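Re: [rudby-manip] Thumb-first approach on the belt, does it really help?
From: Wondimu Negussie

Hi Eldana, hi all,

Eldana Abdella wrote:
> Thanks for the numbers last time. I like the idea but I'm not sure I
> follow what you're holding constant. Is it the whole arm path, or only
> the last stretch before contact? And when you say "thumb-first", does
> the policy get told where the thumb should go, or is it picking that up
> from the demos? We tried something like this at Ekmont on flat trays
> and got nothing out of it, so I'd like to know what we did differently
> before I book the rig again.
>
> Also, is the 1149 figure episodes or frames? Your table says one and
> your text says the other.

Sorry for the slow answer, I was redoing half the labels in the evenings and didn't want to write until I'd got to the bottom of the pile. The easy one first. It's frames! The table was wrong, my fault, I copied the column heading over from the Geko sheet. We have 3616 frames in the set and 1149 of them carry a hand-placed thumb label. The rest are unlabelled and only go into the vision part of the training.

As for what we hold constant, it's only the last stretch. The arm can come in however it likes (and with the current planner it really does come in however it likes, some of those paths are horrible to watch). What we fix is the shape of the hand once it gets near the part: thumb out towards the object, four fingers up and away, everything open. Then there's a pause, and after the pause the policy takes over and does the closing by itself.

The setup in a bit more detail, as a few of you asked off list:

1. Put the part on the belt, belt stopped, no other parts on it. We move it by hand between episodes and don't measure where it goes. I did try marking positions with tape to begin with, but the policy started looking at the tape, which cost me a week.

2. Bring the right hand over into the open pose with the thumb towards the part, and hold. The label is one point, on the side of the part where the thumb ought to land. We don't label the fingers at all. The first one below is the part with no hand over the belt, the other three have the hand in the open pose.
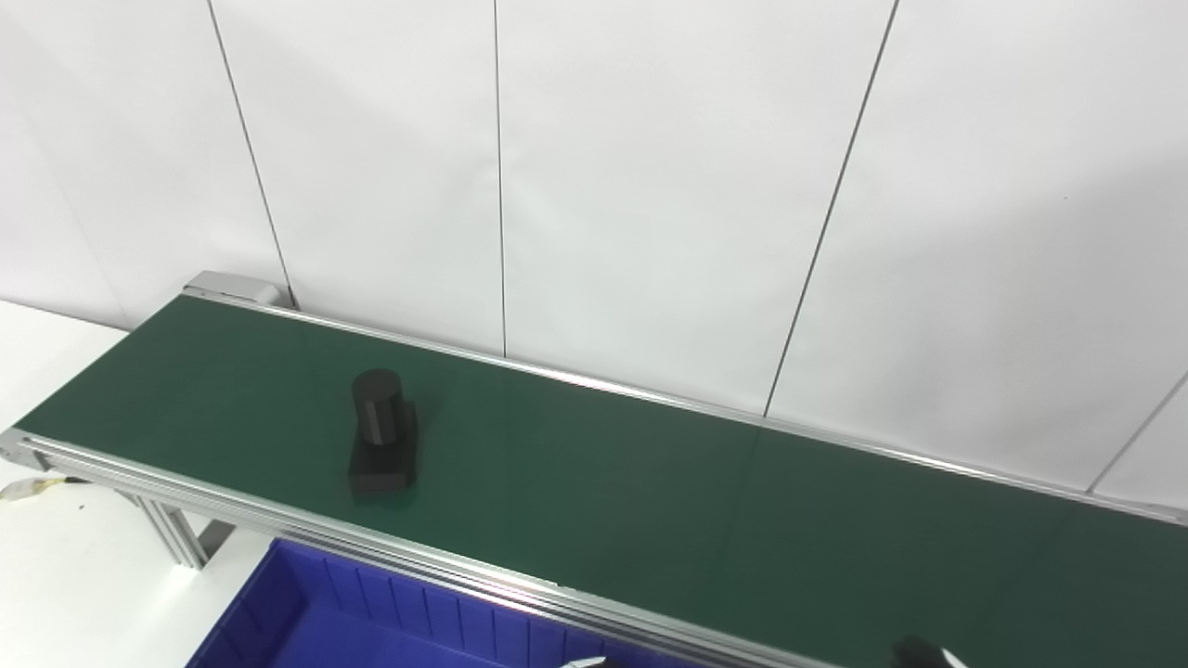
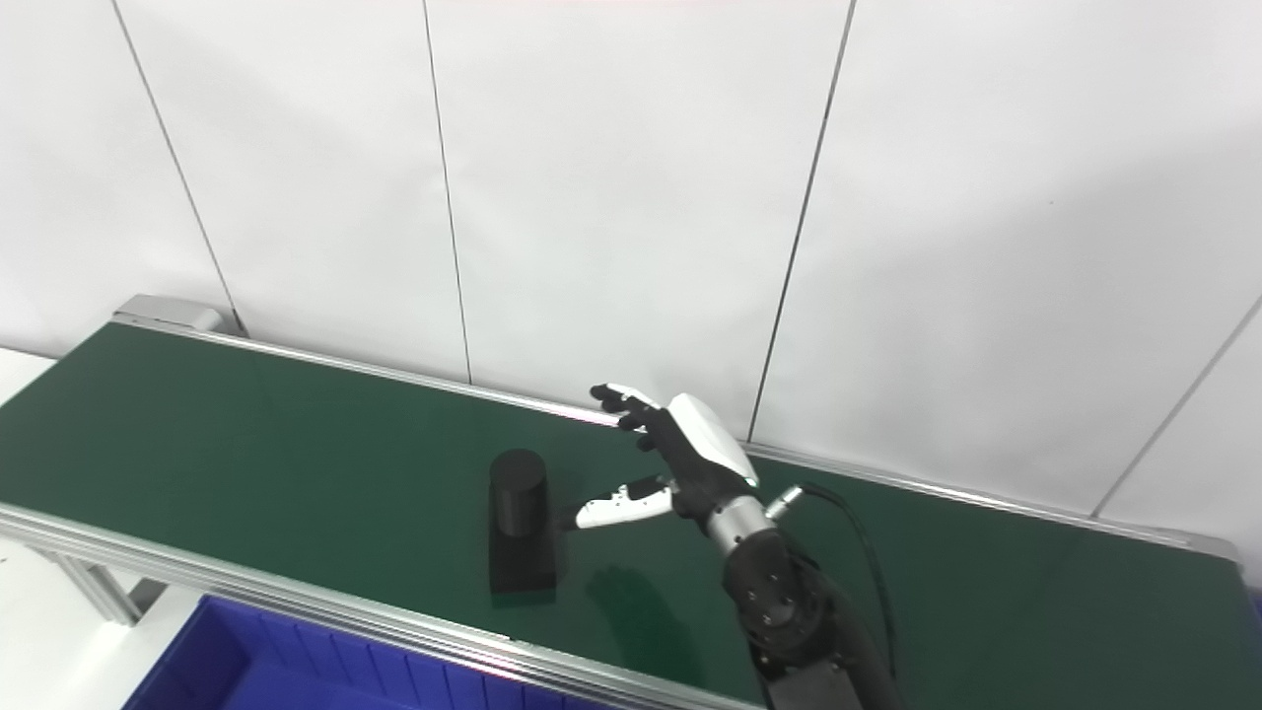
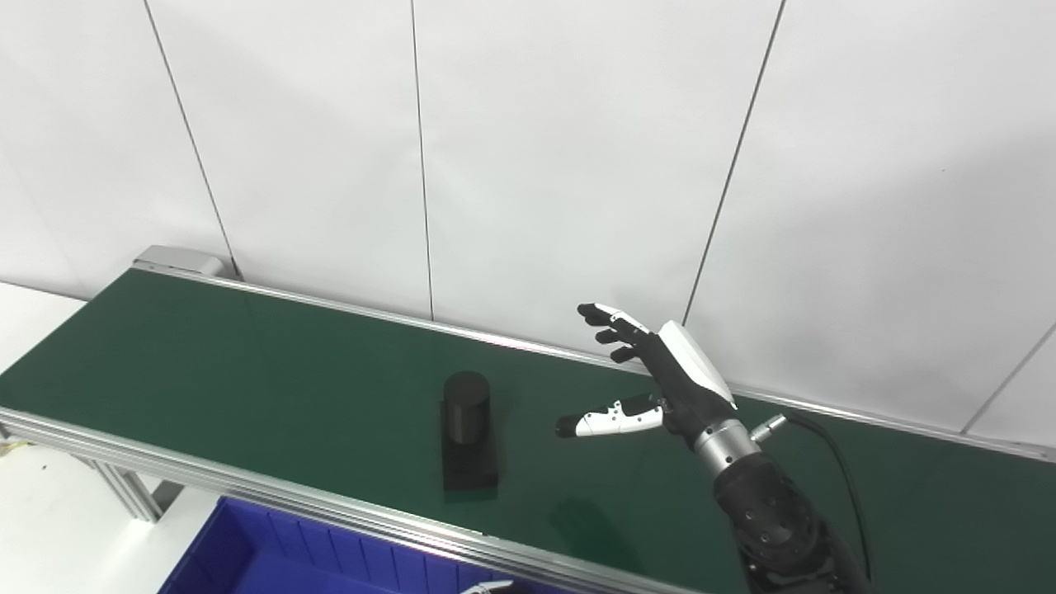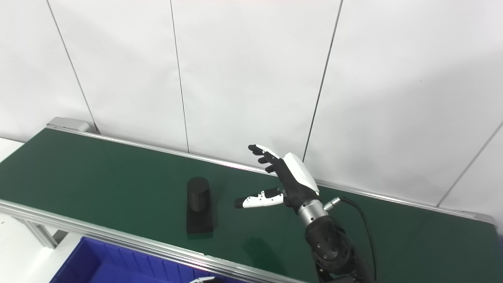 3. Let the policy close. If the thumb touches well away from the label we stop the episode and mark it as a miss, even if the grasp might have come good in the end. I know Gebretsadik's people score this differently and give credit for a lucky recovery. I'd sooner be strict for now and loosen it later if it looks daft.

4. Open, back off, move the part, go again.

So to your second question: in training it gets the label as an extra target, but at test time it gets nothing except the head view and the joint readings. It has to come up with its own thumb point. That might be where your tray version differed? If I remember rightly you were feeding the point in at test time as well, from a separate detector, and if the detector was a bit off then the hand would have followed it faithfully to the wrong spot.

On results, please don't get too excited yet. We ran 34 held-out trials with each version, same part positions for both as near as I could manage by eye. The version with the thumb labels had 2 misses. The one without had a lot more, and I'm not going to quote it until I've rerun it, as I found an old calibration file loaded for part of that session and I don't trust it. What I'm happy to say is that the bad ones in the unlabelled runs mostly looked alike to me: the fingers came down first and nudged the part along before the thumb had got there. With the labels I hardly saw that.

Things I still don't like:

- It's all one colour of part on one colour of belt. Black on dark green isn't kind to the vision side, and I'd love to know whether a paler part makes the whole effect go away.
- The hand throws a shadow on the belt and I can't rule out that the policy is using it. Moving the lamps would be the quick check, I just haven't done it.
- The pause is too long. I picked it so I could label comfortably and never went back to shorten it.

If you do book the rig, could you try the trays again with the detector switched off and the label used in training only? I can send you the loader and the label tool, it's a small script and it's ugly but it works. I'd want to compare the two sets side by side before either of us writes anything up. I'm in the Rudby lab most afternoons through July if a call is easier.

Oh, and the old table is still on the shared drive. Please use the newer one next to it, with "frames" in the heading.

Cheers,
Wondimu

--
rudby-manip mailing list | Contact the list owner | Back to top
This archive uses cookies to remember your reading settings. Accept | Manage cookies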